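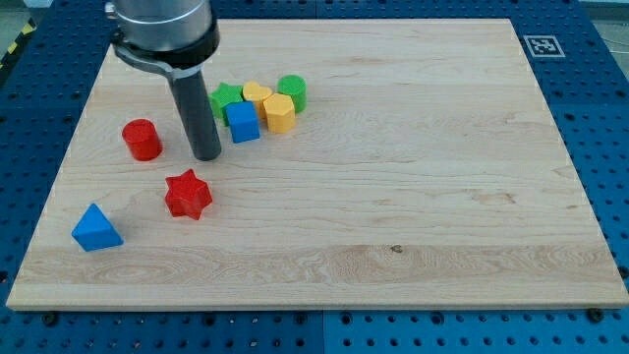

Toy blocks on the board at the Zanmont open day, with the robot's rod just above the wood.

Search the site Go

I finally made it out to the Zanmont open day in August, after missing it 2 years running (once for a wedding, once because I wrote it down wrong). It's a long drive past Etarmont and the parking is terrible, but wow, I'd do it again tomorrow!

Most people headed straight for the big packing line, so I went the other way and ended up at the Duda table, where the robot works with plain wooden blocks. Stars, a heart, cylinders, a blue cube - the sort of thing my kids used to leave on the stairs. There are no fingers on this arm, only a long dark rod pointing straight down, and the whole job is pushing. You type in something like "move the red star over by the blue triangle" and it has a go.

I asked for the heart to be nudged away from the green star, which sounds easy until you see how tightly those blocks were bunched up. The arm took its time and shoved the cube along too, then came back around for another try. I was rooting for it like it was a ball game. The team told us they'd logged roughly 900 requests from visitors last year and were hoping to beat that.

Coffee was in the Brurketti hall next door, and the cinnamon rolls went fast. Next year's tour is capped at 200 people, so watch this page for the sign-up form if you want to come along. I've got room in my car for a couple of you, as long as you don't mind leaving at 6.

We use cookies to remember your newsletter settings. Accept

Last updated 10 Sep 2022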